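Eun-ji Myung schenkt erst einmal Tee nach, bevor sie von den Jacken erzählt. Seit November sammelt sie bei Volora Beispiele, aus denen ein Lernsystem den Umgang mit Kleidung lernen soll, und man merkt ihr an, dass sie gern darüber spricht. „Am Anfang dachte ich, nach einer Woche kann ich keinen Kleiderbügel mehr sehen“, sagt sie und lacht. „Aber jeder Stoff fällt anders, und irgendwann schaut man richtig hin!“

Rund 40 Durchgänge schafft sie an einem guten Tag, 2.000 sollen es am Ende werden.

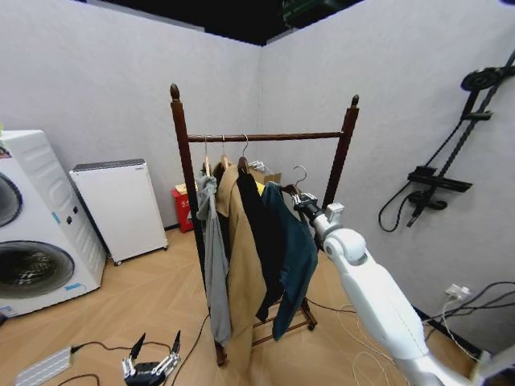

Auch die missglückten Versuche hebt sie auf, mit einer kurzen Notiz dazu. „Wer nur die schönen behält, bringt dem System bei, dass nie etwas verrutscht“, meint sie. Nach 6 Stunden ist Schluss, dann geht sie zu Fuß nach Hause.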